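Support ticket: Sorting cell 2, Wetthorpe returns hall
Status: Open, awaiting confirmation from shift leads
Priority: Medium
Raised by: Leonie Seidel, Returns
Assigned to: Eckhard Pfeiffer, Automation Support
Copied: Frauke Rieger, Staff Council; Sabina Štefanec, Training

Summary
Operators on the early shift report that the arm in cell 2 stops with a "no valid grasp" message more often than it did in March. Each stop requires a person to leave the packing bench, acknowledge the message, and move the item by hand. The early shift recorded 23 such stops before the morning break.

Log

07:40, L. Seidel
The stops are concentrated on mixed household items. Boxed goods are not affected. Two colleagues were moved from sorting to packing when the cell was introduced, and their packing target of 80 orders per shift assumes that they are not called away. At present they are called away repeatedly.

08:25, E. Pfeiffer
Acknowledged. Message history exported from the Plasisura controller. Most entries refer to clear plastic and to items lying against a bin wall. Please do not restart the controller between stops, as this clears the counter.

09:10, L. Seidel
Understood. The late shift had been restarting it after every stop – this was the instruction on the old card. The card has been taken down.

10:50, F. Rieger
The Staff Council requests that time spent attending to the cell be recorded separately and excluded from the packing figures until this ticket is closed. Staff were told in writing that the change of duties would not affect their ratings.

11:15, A. Camenzind, Operations
Agreed. Please use activity code 4 with immediate effect. Entries already made for April will be corrected by the office.

13:30, E. Pfeiffer
On-site check completed. Clamps were tightened and the gripper opened and closed normally in manual mode. The test load for the next run is a mixed one, with brushes, a clear bottle and small shaped pieces in the same bin.

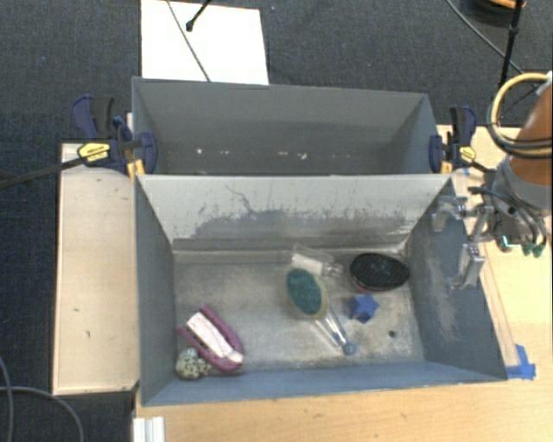

The grasp threshold has been lowered for the trial only. If the arm stops, the operator is to note the item and the time, acknowledge the message at the panel, and return to the bench. Hands are to stay out of the bins until the panel shows "Hold".

14:05, S. Štefanec
Five operators have not yet had the panel training, as they joined after the cell was installed. They should not be asked to acknowledge messages. A session can be offered at shift change.

14:20, L. Seidel
Names sent to Training. Until then the shift lead will attend to the cell.

Next action: E. Pfeiffer to compare the trial counter with this morning's record and report to Operations and the Staff Council.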